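Workshop tips: buying a gripper arm without blowing the budget

Updated February 21, 2022 by Niilo Peltonen

Quick ones, typed between jobs. More in November maybe.

Price the fingers first. Arm quote looks fine, then you see what spare jaws cost. Black finish scuffs fast, cosmetic, ignore it. Bent tips, don't ignore. We keep 5 spare pairs, Andell wants $57 a pair. Order them with the arm, one shipping charge. 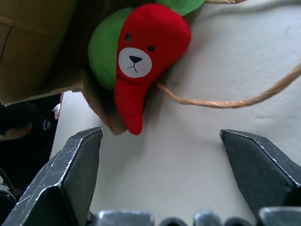

Scratched fingers, soft toy, paper bag.

Test on your own junk before you sign. Soft stuff, floppy stuff, paper bags with cord handles. Dealer demos are all nice square blocks. Khalil Boutros at Orker let us bring our own box of things, ask for teh same.

One arm or two? Two if anything has to be held open while you reach in. Budget double for brackets and cables too, people forget. Our bracket and cable bill was $397, not in the quote.

Table: measure reach, then add room for trays, laptop, cups, whatever lands there. It all lands there. Light colored top, easier to see small parts on.

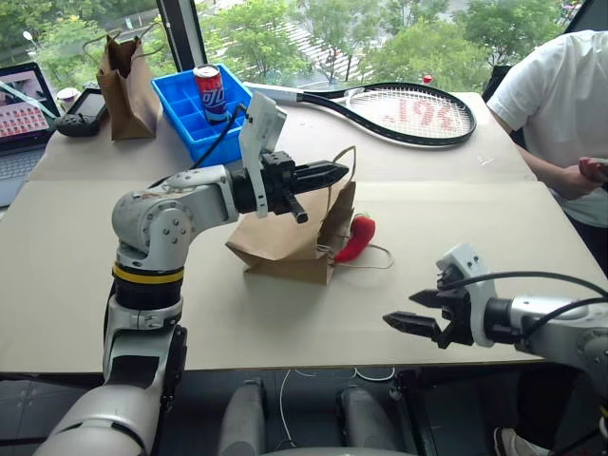
Two arms, one table, bag on its side.

Cables. Get them longer then you think, with slack at the wrist. Floor runs need covers, put those on the list now.

Lead time 7 weeks from Brorham, plan on it. Ask Eirlys Wogan for the parts sheet if you want ours.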